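任务状态、对话分支与回滚：与《Brokent》任务系统设计师的谈话

《Brokent》的资料片Pestis在任务结构上改动较大。主线的疫区部分取消了单一任务链，改由若干可并行推进的子任务组成，玩家在任一子任务中的选择会写入同一张区域状态表。这套结构上线后引出不少讨论，主要集中在三处：对话选项为何会消失，组队时任务进度以谁为准，以及放弃任务之后究竟保留了什么。本站就这些问题采访了负责任务系统的设计师。对方要求不具名，下文一律称“设计师”。

谈话从区域状态表开始。按设计师的说法，旧版《Brokent》的每个任务各自保存一个整数，表示当前阶段，阶段只增不减。“阶段号从零开始，交任务的时候写成终值，中间的数值由脚本自己定义。这种做法查错很方便，看到数字就知道卡在哪一步。”问题在于任务之间无法互相引用。若甲任务要知道乙任务里某个哨兵是否还活着，只能去读乙的阶段号，再靠注释推断这个号对应什么情况。乙的脚本一旦重新编号，甲就会出错，而编译时没有任何提示。

Pestis改用具名标记。每个标记属于一个区域，有名称、类型和默认值，任务脚本通过名称读写。疫区共有40个标记，其中多数是布尔值，少数是枚举。“哨兵存活、水井封闭、药剂师立场，这些都在表里。任务本身只保存自己有没有被接受、有没有被交付，别的一概去查表。”

这张表由名为Hầu的内部编辑器生成。Hầu原本只用来写对话，后来加入了条件编辑和引用检查。设计师介绍，文案人员在Hầu里写一句台词时，可以在右侧面板为它挂条件，条件只能从已登记的标记中选，不允许手写表达式。保存时，编辑器会列出所有读取同一标记的台词和任务。“改一个标记之前先看这张列表。列表太长，就新建一个标记，旧的不动。”

对话选项消失的问题与此有关。在封闭水井的任务中，玩家若先与药剂师交谈，再去见村长，村长的追问选项会少掉一条。论坛上有人认为这是缺陷。设计师否认了这种看法，解释说该选项的作用是让玩家得知水源有毒，而药剂师已经讲过同一件事，标记“水源已知”为真，选项因此隐藏。

“争议在于隐藏还是置灰，”设计师说，“置灰会告诉玩家这里原本有东西，他会读档去看。隐藏则让他以为自己漏了什么，也会读档去看。两种做法我们都测过，读档次数差别不大，最后选了隐藏，界面短一些。”

记者问，既然如此，为什么部分选项在隐藏之后又会重新出现。设计师称这属于另一类情况。枚举型标记可以来回变化，比如药剂师立场有“中立”“合作”“敌对”三个取值，玩家归还药箱后，立场可以从敌对退回中立，依附于中立的选项便再次可见。布尔标记原则上只写一次，写入后不再改动，唯一的例外是放弃任务。

放弃任务的处理规则在更新说明里只有一句话，设计师作了补充。系统把标记分为两层：一层是世界层，记录人物生死、建筑损毁、道路开闭；另一层是认知层，记录玩家角色知道了什么。放弃任务时，认知层中由该任务写入的标记恢复默认值，世界层保持原样。也就是说，玩家杀死瘟疫祭司后放弃任务，再重新接取，祭司仍然是死的，但任务日志会要求玩家重新向斥候打听祭司的下落。

“这里确实别扭，”设计师承认，“斥候会告诉你祭司躲在地窖里，你去了，地窖里是尸体。我们为这种情况补写了一段分支，斥候先检查祭司的存活标记，再决定说哪一句。补写之前有2个区域漏掉了检查，已经在后续补丁里修好。”

对于为什么不把世界层一起回滚，设计师给出的理由是组队。世界层标记在组队时由队伍共享，一名队员放弃任务若能复活祭司，其他队员的交付条件就会失效。早期内部版本曾经允许这样做，测试人员很快就找到了反复领取祭司掉落物的办法。

组队时的进度归属是来信中问得最多的部分。现行规则如下：进入疫区时，系统取队长的世界层标记建立实例，队员各自保留认知层。实例关闭后，世界层的变化写回给满足前置条件的队员，不满足的队员只得到经验和物品。前置条件的判断发生在进入实例的时刻，中途补做前置任务无效。

“判断放在进入时还是写回时，讨论了很久。放在写回时对玩家宽松，但是实例里面可以断线重连，重连之后客户端和服务器对前置条件的看法可能不一致。放在进入时，结果只有一份，存在服务器上。”设计师补充说，下一次更新会在进入界面标明哪些队员无法获得进度，目前这一信息只在系统频道里以文字显示，容易被战斗信息冲掉。

关于队长中途离队，规则是实例沿用原有的标记，队长身份转移，标记不重新读取。原队长在10分钟内返回，可以继续参与写回；超过时限，按中途退出处理，已杀死的首领计入掉落锁定，世界层不写回。

记者提到，有玩家在队长离队后看到水井恢复成未封闭的样子。设计师表示，那是显示问题，服务器上的标记没有变。水井模型在区域流式加载时会先放默认外观，再按标记替换，队长转移触发了一次重新加载，而替换步骤被跳过。临时的解决办法是走出水井所在的区块，再走回来。

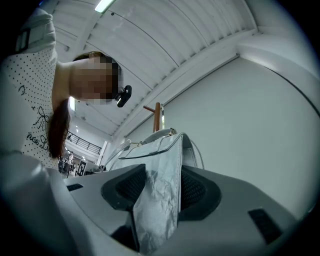
Avport，10月

谈话的后半部分转向脚本性能与后续计划。疫区的对话条件在每次打开对话窗口时统一求值，窗口打开期间不再更新。这样做的直接后果是，若队友在你读对话时杀死了哨兵，你面前的选项仍然按哨兵存活来显示。选中之后，系统会再做一次校验，校验失败就关闭窗口，并给出一行提示。

“提示的文字写得不好，”设计师说，“现在写的是‘对话条件已变更’，玩家看不懂。应该让人物自己说一句话，然后转身走开。这需要给每个可对话人物配一条中断台词，配音已经录完，还没有接进去。”

早期版本采用逐帧求值，选项会在玩家眼前增减。设计师认为这种方式在逻辑上最准确，但鼠标已经移到第二项时列表突然缩短，点击就会落在别的选项上。测试中有人因此误选了攻击药剂师，该次存档后来被保留下来，用作回归测试的用例。

谈到任务日志，设计师表示日志文本同样由标记驱动，每个条目由若干短句拼接，短句各自带有条件。拼接的顺序按标记写入的时间排列，因此两名玩家完成同样的目标，日志读起来可能先后不同。本地化部门对此提出过意见，部分语言的代词和时态依赖前一句，句子一换位置就不通。现在的规定是，短句中不得使用代词指代上一句的人物，必须写出称呼。中文版受影响较小，只是称呼重复得多一些。

记者问及旧任务是否会迁移到新结构。设计师的答复是不会全部迁移。《Brokent》本体的任务仍用阶段号，只在与Pestis衔接的位置设了转换层，由转换层读取旧阶段号，写入对应的标记。转换是单向的，新标记不会反过来影响旧任务。“旧任务里有些阶段号连原作者都说不清用途，动了就要重新测整条链，排不出人手。”

单向转换也解释了一个常见的疑问：为什么在疫区救下的铁匠，回到主城后仍被卫兵当作失踪人口谈起。卫兵属于本体内容，读的是旧阶段号。设计师说，这类台词会逐条关闭，关闭之后暂时没有替代台词，卫兵在该话题上会少说一句。

最后谈到模组支持。Hầu的只读版本计划随后续更新开放，玩家可以查看标记名称和引用列表，不能修改官方区域。模组作者可在自建区域登记标记，名称须带前缀，避免与官方标记冲突。自建标记能否读取官方的世界层，目前倾向于允许读、禁止写。认知层则不开放读取，设计师的解释是这一层的名称在每次更新后都有可能调整，开放之后就等于承诺不再改名。

至于存档兼容，设计师建议模组作者不要删除已登记的标记，不用的标记保留默认值即可。存档中若出现未登记的名称，现版本会忽略该项并在日志文件中写入一行警告，不会中止读取。警告行的格式将写进随编辑器发布的说明文档。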